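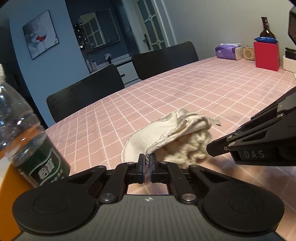 *Fig. 1. Cream-white fabric, crumpled, on a pink tablecloth with a white grid.*

# Household Textiles, Unit 4: Creasing, Drape and Care

Course reader: Bhavana Mathew. Exercises revised by Till Fuchs in December.

Please read sections 4.1 to 4.3 before the lecture. Section 4.4 is for the workshop, and you need your own iron cloth for it.

## 4.1 Why a fabric creases

When a fabric is bent, the fibers on the outside of the bend are stretched and the fibers on the inside are pressed together. If the bend is soft and short in time, the fibers go back. If it is sharp, or if it stays for many hours under weight, a part of the change remains and we see it as a line.

In cotton and linen the long molecules are held to each other by weak bonds. Moisture opens these bonds. Heat makes it easier for the molecules to move. After the fabric cools and dries, new bonds are formed in the new position. This is the same process when we iron a shirt flat and when we leave it damp in a basket — only the shape we give to it is different.

Wool recovers well because its fibers are naturally curled and elastic. Polyester recovers well at room temperature, but a crease which is made in it with strong heat is very difficult to remove.

## 4.2 Words to know

- **Crease recovery angle**: the angle to which a folded strip opens after the load is taken away. A strip which opens fully has 180 degrees.
- **Drape**: how a fabric hangs under its own weight.
- **Hand**: the feeling of the fabric between the fingers. We write it in words and not in numbers.
- **Grain**: the direction of the warp threads. Always mark it before you cut.

Students often mix drape and hand. A fabric can feel soft and still hang badly, for example a thick brushed flannel.

## 4.3 Worked case: the Lodska samples

The Lodska weaving mill gave us two plain-weave cottons. Sample A has no finish. Sample B has a resin finish against creasing. Strips were folded, loaded, and left to open on the test stand.

| Sample | Warp direction | Weight |
|---|---|---|
| A, no finish | 84° | 108 g/m² |
| B, resin finish | 131° | 112 g/m² |

The finish increases the angle very much. There is a price: the resin makes the cotton less strong, and sample B tore earlier in the strip test. Ludger Eichhorn will speak about this in his guest hour, so please keep your questions for him.

Do not compare these values with the table in the old Kasten reader. There the strips were tested at another humidity.

## 4.4 Workshop

Room temperature should be 21 °C. Leave the samples open on the bench overnight before you measure.

1. Cut 9 strips from each fabric, along the warp. Write the number at one end with pencil.
2. Fold each strip in half, end to end, and put the weight on it for five minutes.
3. Take the weight away and hang the strip in the holder. Read the angle after five more minutes.
4. Repeat with strips which you have sprayed lightly with water.
5. Calculate the mean and write down the lowest and the highest value also.

Touch the strips only with tweezers — warm fingers change the result. If a strip twists in the holder, note it and use a new one.

## Homework

Choose one textile from your home and describe its care label, its hand and its drape in one page. Say which crease you would expect after one night in a suitcase, and explain it with the bonds from section 4.1. Send it to Teodor Ghiță before the next workshop.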